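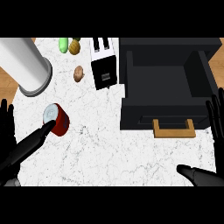 Kitchen counter in the sim, left hand on the lid of the red can, right hand free.

Jan 21, 2022

Open day is done and I'm writing this with my feet up on the spare chair. Notes while I still remember things, mostly for me but also for whoever sets up the April one.

We ran the kitchen demo on the big screen by the door, with the Fliltik viewer on the laptop next to it so people could see the joint readouts. The plan was to start with the boring block-stacking thing and save the kitchen for later. That lasted one group. Everybody walked straight past the blocks and stood in front of the marble countertop, so I killed the blocks and left the kitchen up all day. Fine by me, it's the better demo!

The part people liked most was the can. It lies on its side, the left hand comes in from the corner and puts a long finger on the white lid, and you could hear the room go quiet. Kids asked if the robot was going to drink it. One man asked three times why the right hand wasn't helping, and I gave a long answer about how the two arms are planned separately – he wandered off halfway through to look at the toaster. Lots of toaster questions, by the way. Also pineapple questions. I should have a line ready about the groceries next time.

The visitors from Vaher came right before lunch and wanted numbers, so I pulled up the overnight log. 2000 episodes, 1620 finished, the rest timed out or hit the reset. They wanted to know how many of the timeouts were the drawer and I didn't have that split out. To do: add a per-object column to the summary. It's a ten minute job and I've been putting it off since before the holidays.

Head count from the door sheet was 97, and 41 of those left an email for the newsletter. More than I expected for a cold Friday.

Stuff that went wrong:

The viewer froze twice, both times when somebody dragged the camera while an episode was resetting. Restarting it is quick but you end up talking to a room full of people about nothing. I've locked the camera in the demo config for now. If you need to move it, the flag is at the top of the file.

The Vular controller box got loud in the afternoon. Fan, I think. It was shoved against the wall, so I pulled it out a bit and it calmed down. Needs a proper look before we run anything overnight on it.

Nobody could read the text on the readouts from the second row. Bigger font, and drop the wrist torques, I ended up explaining those to everyone and I'm not sure I convinced a single person they were interesting.

The Skarkamitz people want to borrow the scene for their own open house and asked if we could swap the potato for something "more recognizable." I said I'd think about it. I like the potato. I'll send them the scene as it is, with the asset list, and they can change whatever they want on their side.

Still on the bench: two extension cords that aren't ours and a blue scarf. Door sheet is in the top drawer.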